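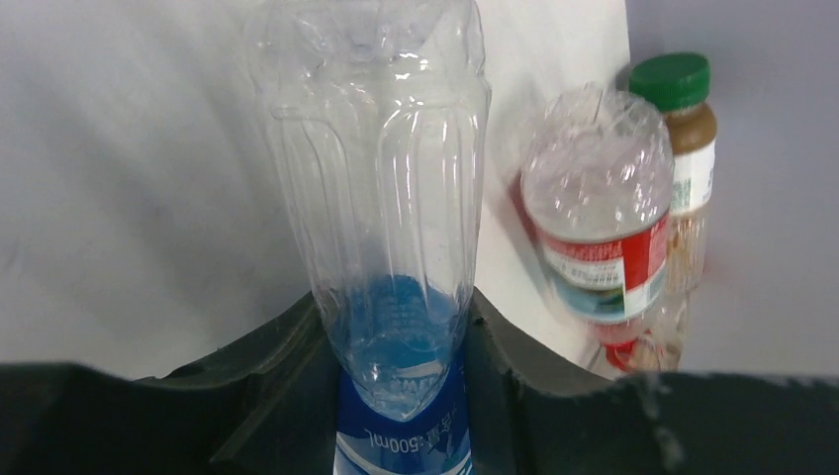
Should you crush plastic bottles before they go in the recycling?

Only if your own council or collector asks for it, and most of the advice you'll read on the subject is written by people selling crushers.

I went into this in a bad mood, I admit. Selorm Kwofie sent me a link in June to a thing called the Dratine, a wall-mounted lever that squashes your empties flat, and said it had changed the way she thought about her kitchen. I don't want to think about my kitchen. I want the bottles to stop rolling off the worktop at night.

The Dratine page says a household gets through 3,000 bottles before the hinge wears. Whose household? We have six in a bad week, and that's with visitors. At that rate the hinge will see me out. There is a rival, the Vurance, which costs more and has a nicer handle, and as far as I can tell does what your hands do.

And hands are fine. A thin 500ml water bottle gives up the moment you look at it. The fizzy drink ones put up more of a fight because the plastic is thicker, and they spring back unless you get the cap on while you're still squeezing. Caps on or caps off is a whole other row. Our leaflet used to say off, now it says on, and the man at the tip shrugged when I asked.

What does matter, I think, is what's left inside. Half a bottle of cold tea tipped in with everything else makes the whole bin smell by Sunday, flat or not. Empty it, quick rinse, done. I don't hold with the dishwasher people.

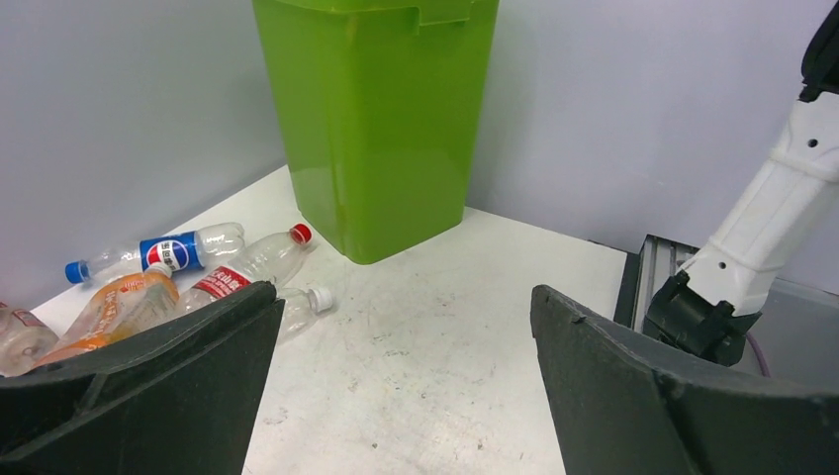

Then there's the bin itself. I've owned three kinds. The Prustano had compartments, all of them too narrow for anything bigger than a yoghurt pot, and a lid that needed a hand free when you never have one. The Szénási was a handsome thing and held next to nothing. A plain plastic bin in a loud colour beats both. It wipes clean, and guests can find it without asking me. Lime green is ugly in most rooms, granted, but I've stopped caring.

Keep it within reach of where the bottles get put down. Ours was by the back door for years and so the empties lived on the table, lying about in a heap until somebody lost patience (me). Moved it to the corner and the heap got smaller. It hasn't gone. I was promised by several websites that it would go.

Selorm still has the Dratine up. I noticed a bag of uncrushed bottles under it.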